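Can a machine pick up laundry yet, or are we kidding ourselves?
Home Automation > General chat

skiltonau
Posted in August, 2,311 views

OK so I've been reading up on grippers again and I want to hear from people who've tried this at home.

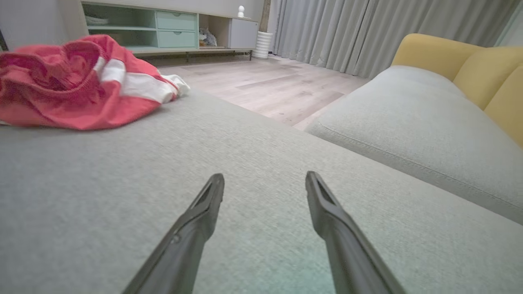 My question is really about clothes left on the couch. Plates I get, a plate is always the same shape. But a red and white thing crumpled up on a gray seat? Is it shorts, is it a shirt? I'd have to pick it up to know, and I have hands!

fakia_6
Grabbing it is the easy part now. Two fingers, pinch a fold, lift. My Pruvport arm does it all day and I paid 400 for it used. Folding is where it falls apart — mine makes a sort of burrito.

balogh
Disagree that grabbing is easy. Pinch too low and you get the upholstery along with the shirt. I ran 200 tries on a towel in my garage and the cushion came up with it way too often.

fakia_6
What speed were you coming down at? Slow down for the last inch and close before you're pressing into the seat.

balogh
Slow already. It's a soft cushion, it gives. Try it on yours instead of a workbench and get back to me.

skiltonau
So for the record, I'd be thrilled with just couch to hamper. No folding. Burritos are fine.

fakia_6
Then yes, I'd say we're there.

balogh
And I'd say give it a few more years. What gripper pads are you running, fakia?

fakia_6
Stock ones. Will try the couch tonight and post numbers.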